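The Bell at Grotis

The first thing Shirley Heywood did when she got to Grotis was fall off the dock. She had stepped backward to get a better look at the lighthouse, and there was simply less dock than she'd expected. The second thing she did was come up laughing, with weed on her hat, and that was how she met Manaia Paewai, who was holding out a boat hook and trying very hard to keep a straight face.

"You're the bell lady," Manaia said.

"I'm the bell lady!" said Shirley, and sneezed.

She had been waiting for this trip since she was eleven. Other girls in her class had horses on their bedroom walls. Shirley had a page torn out of a library discard, with a drawing of the Grotis fog bell and a paragraph underneath saying that it had rung for every ship that passed the island until the winter the ferry Velero went by in thick fog, when it hadn't rung at all. The Velero got through fine. But the bell had gone silent, and it had stayed silent, and the paragraph ended there. What a place to stop! She had carried that paragraph around in her head through school and two jobs and a marriage, and through nine years of tuning church bells in towns where people mostly wished she would do it more quietly.

Now it was March, and the island had written to her. The letter was from Tatiana Havlíček, who ran the post office and the shop and had beautiful slanting handwriting. Could Mrs. Heywood come and listen to their bell? They couldn't pay much. They could feed her.

They certainly could. Tatiana put her at the kitchen table in a borrowed sweater and gave her fish soup, then more fish soup, then a dark, sticky cake with orange peel in it that Shirley would think about for years.

"My grandmother said it was sulking," Tatiana said. "The bell. They painted the tower green that summer and it hated the color."

"My uncle said it was the frost," said Manaia.

"Your uncle said everything was the frost."

"I want to hear all of them," Shirley said, with her mouth full. "Every single reason. Start at the beginning."

So they did. Someone had fetched Magdy Mahrous by then, the oldest man on the island, and Sandra Dawber from the farm came along behind him with a lantern and a dog called Kaushik, who went straight under the table and lay down on Shirley's feet. Magdy thought the bell had been swapped for a cheap one. Sandra had always been told there was a curse, though no one in her family could agree on who had laid it, and there was a cousin who was still not spoken to over the question. The talk went on until the lamp needed filling, and Shirley wrote down every word. She felt as if she had been let in behind the scenes of her own childhood.

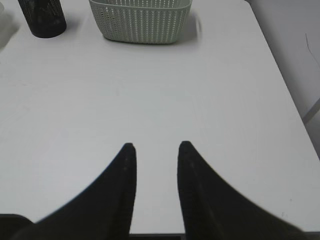
They climbed the tower in the morning. There were 272 steps, and Magdy, who had gone up them every day as a boy, called out the number at each landing and waited for the others with enormous satisfaction. Shirley's knees complained the whole way. She didn't care one bit. At the top the wind came in through the openings and there it was, bigger than in the drawing, gray-green and streaked by gulls, hanging from a beam as thick as her waist.

"Oh, hello," she said. "Hello, you."

She walked around it three times before she touched it. Then she laid her palm flat against the metal, the way she always did, and stood there while the others pretended to admire the sea.

It was no cheap copy, she could tell that much. The casting was lovely. There was a band of tiny waves running around the shoulder, and below them, in letters so worn that she had to read them with her fingertips, a name: CLINDURA.

"Who's Clindura?" she asked.

Manaia shrugged. Tatiana shook her head. Sandra looked at the dog.

Magdy had taken off his cap. "It's a boat," he said slowly. "It was a boat. My mother used to sing about it when she was hanging the wash. I thought she'd made it up."

"Can you remember how it goes?"

He couldn't. Then he could remember a bit of the middle, and he hummed that, and lost it, and hummed it again with his eyes shut. It was a plain little tune, the kind you could walk to. Shirley got out her wooden mallet, wrapped the head in her scarf, and tapped the bell low on the rim.

It made a sound like someone dropping a book.

"Well, that's what it does," said Sandra. "That's the noise."

But Shirley was already on her back on the boards, wriggling underneath with the lantern and whooping so loudly that Kaushik began to bark. The whole inside of the bell was wool! Somebody had packed it right up into the crown, layer on layer, blankets and shawls and what looked like a pair of long johns, stitched together with fishing line and tarred until it was as hard as bark. It must have taken days. It was the most careful piece of work she had ever seen.

It took them until evening to get it all out. They cut it away in slabs and laid the slabs along the wall, and from the very center Tatiana pulled a baby's blanket, yellow once, hardly touched by the tar. A corner of it was embroidered with a small boat and two letters.

Magdy looked at the letters for a long time.

"That was mine," he said. "I was born that winter. I had the fever, they told me, and I wouldn't sleep. Anything woke me." He sat down on the top step with the blanket across his knees. "The tower's 200 yards from our door. She must have come up here every night."

"And she never said?" asked Manaia.

"She sang about a boat," said Magdy.

The light was going pink over the water. Down in the harbor the evening ferry had cast off and was coming around the point with its lamps lit, and Shirley saw 36 years of wanting to know a thing settle down quite happily inside her, like the dog on her feet. She unwound the scarf from the mallet. She thought about it, and then she held the mallet out to Magdy.

"It's a bit heavy," she said. "Use both hands. And aim low!"

He got up, put the blanket over his shoulder, and swung.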